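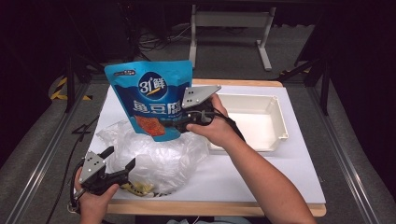

Gripper trial at Grundesmont: packets and film
Gallery page, January. Text by Hugo Palacios.

We have been trying two sets of hand-held grippers for recording packing tasks. The first set is the Motach, which we have had since the autumn. The second is the Calvo, on loan until the end of the month. Both are used in pairs, one in each hand, with a camera on each gripper and another worn on the head. Recordings go to the same controller, a Clenine unit, so that any difference in the results should come from the grippers and the person using them.

The task is a plain one. Take a packet of food out of clear wrapping, stand it up, and put it in a white tray. We chose it after a run of boxes and tins, which both sets handled without much trouble. Boxes don't tell you a great deal about a gripper.

The pouch. The blue fish tofu bag has been the most useful item on the list. It is resealable and stands up by itself, but it leans, and it goes over if one jaw reaches it well before the other. Pressing lightly on the right side first and then bringing the left hand in gave the steadiest results with either set.

The wrapping. Clear film is hard work for the jaws and for the cameras. It bunches up, it catches the light, and a fold of it will stick to a finger after the jaw has opened. We stopped smoothing it out between runs. It now stays however it lands, and the recordings are better for it.

The tray. White, on a white board. We considered a coloured tray and may still change to one, but the site we are doing this for uses white and the point is to match what they have.

Squeeze. The Motach lever has a longer travel and it is easy to hold a pouch halfway closed. The Calvo is quicker and lighter, and people new to it tend to shut it fully. Two of our operators preferred the Calvo for film and the Motach for everything else. I would have said the same after the first afternoon, though I changed my mind about film later on.

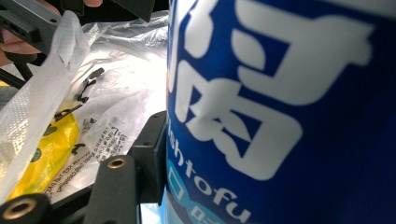 Wrist cameras. This is where the two sets differ most. The Motach camera looks along the fingers, so the last part of the approach is always in view, but anything large and close fills a lot of the image. A pouch that looks small from the head camera can take up half the view from the gripper. The Calvo camera sits higher and sees more of the table, and loses the fingertips when the hand is tilted. For soft packets I would take the closer view. You want to know whether the jaw has the pouch or only the film next to it.

Exposure. Both wrist cameras burn out on wrinkled plastic under our ceiling lights. We turned the exposure down a step on the Clenine unit and kept it there. Dark items then come out very dark - the navy parts of a bag go nearly black - but the edges of the film are easier to follow, and we decided that was the better bargain. Automatic exposure was worse than either setting, as the picture kept pumping up and down whenever the hand turned.

Blur. Print on packets is not always sharp up close. The lens is set for the working distance of the jaws, and lettering nearer or further than that goes a little soft. For this task it does not matter. It would matter if we wanted to read small labels, and we have told the Calvo people that we would like a focus ring with a lock.

Cables. Both sets are wired, and the cable is the main complaint from everyone who has worn them for a morning. Running it back along the forearm is better than letting it hang off the table. A hanging cable pulls the gripper round slightly at the end of a long reach, and you can see the drift in the position data. A spare 2 m lead is on the shelf for anyone taller than me.

Weight. No real difference on the scales. The Motach feels heavier at the front, where the metal plate is, and the wrist knows it after a while. We change operators after 100 runs, or sooner if asked.

Runs kept. We recorded 370 runs on the pouch task with both sets together and kept 299. Most of the rejects were stopped by the operator after the film came up with the packet. A smaller number were lost when the position tracking dropped out, always with a hand low and close to the body. Dropped packets are not rejects. If the operator picked the packet up again and finished, the run stayed in.

Handles. The Calvo handle suits small hands, and the Motach handle suits mine. There is a printed sleeve for the Calvo in two thicknesses, which helped, although the thicker one covers the record button and you have to start the run from the keyboard.

Next on the bench. The same task with the pouch lying flat, then with two different packets in one wrapping. The Calvo set goes back after that. If they send the revised fingers in time we will repeat the film runs with those fitted and add them to this page.

Settings for the Clenine unit are in the shared folder under the name of each gripper. Please copy the file before changing anything in it.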